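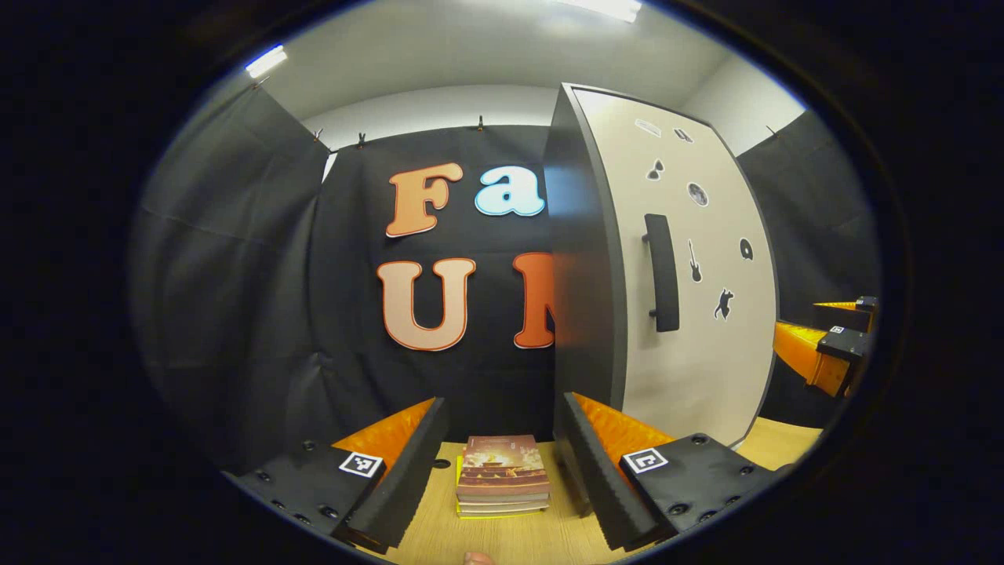
Gudbridge Books: The Big Cull, A Gallery

Posted 24 December 2020 by Catarina Prata

Every year I promise to get the giveaway books sorted before the holidays, and every year I'm doing it on the last possible afternoon with a mince pie balanced on the windowsill. The rules haven't changed since February. If I've read it twice, it stays. If I've started it twice, it goes. Anything over 900 pages has to plead its case in person.

The light wooden table has been the sorting station all along. It has a small round hole in the top that has swallowed two pencils and, I suspect, a bookmark I was fond of.

The short stack
Two of the survivors, or the condemned, depending on my mood. The reddish-brown one with the fiery orange cover has been judged entirely on that cover for years, and I see no reason to stop now. I like a book that looks as though somebody should ring the fire brigade.

The yellow one
Bottom of the stack, bright along the edge, impossible to lose on a shelf. I have still managed to lose it. It was behind the Dawber atlases, keeping company with a takeaway menu and a dead torch.

The lettering
Big cut-out letters on black fabric, peach and orange with a light blue "a" thrown in for the sake of my nerves. "Fa" on top, and a "U" getting started underneath. Black is a wonderful colour for a backdrop until you own a cat. The creases were going to be ironed out. They have instead been given the title "drapery".

The clips
Three little metal ones up near the ceiling, holding the top edge. I bought a box of 16 and have no idea where the rest live. Probably down the hole with the pencils.

The door
White, with a black bar handle, and the only thing in this gallery that didn't need sorting. Give it time.

The giveaway box goes out by the front gate after lunch. Take what you like — just don't bring anything back.

Shared 9 times

3 comments

Sølve Wallin
Is the fiery one going or staying? Asking for my bedside table, which is already a structural concern.

Catarina Prata
Undecided. Bring shortbread and we'll talk.

marg_in_the_hills
I took four from the box last time and have read the backs of all of them. Very satisfying.

Recent posts
The Plarnus Shelf: Assembled, Eventually
Bundeo Jigsaw, Edges Only
What I Found in the Hall Cupboard
A Short History of My Overdue Fines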